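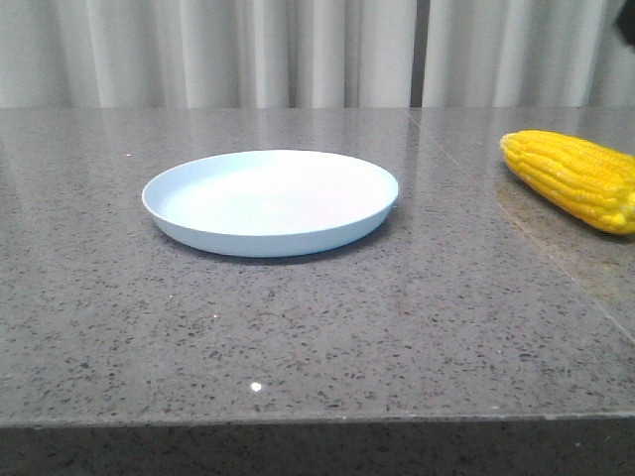
**Re: Growing sweetcorn on the Skirnach allotments**

**mudlark41:** The Callville seed people reckon their new variety crops well "in any British summer". Has anyone had a decent ear off it up here? I'm not paying extra on the strength of a leaflet.

**pegandbarrow:** Grew it last year in a block, by the bottom hedge. Cobs were fine. Sweet enough, good tips.

**mudlark41:** Fine compared with what? Did you grow anything else next to it?

**pegandbarrow:** No, I only have half a plot. I know what a good cob tastes like, thanks.

**dernville_dave:** Mine sulked until June and then the wind had it. The leaflet says 3,611 growers were "satisfied". Satisfied with what, the packet?

**tansy_b:** Bit harsh. You planted in a single row, Dave, you said so on page 329. It's wind pollinated, so you get gaps.

**dernville_dave:** Two rows. And the old variety managed.

**tansy_b:** Ours did better in two blocks than in rows.
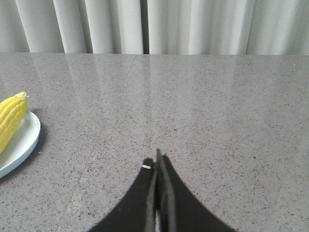

*Worktop and curtain, our kitchen*

**mudlark41:** Nice stone. Still sticking with the old seed.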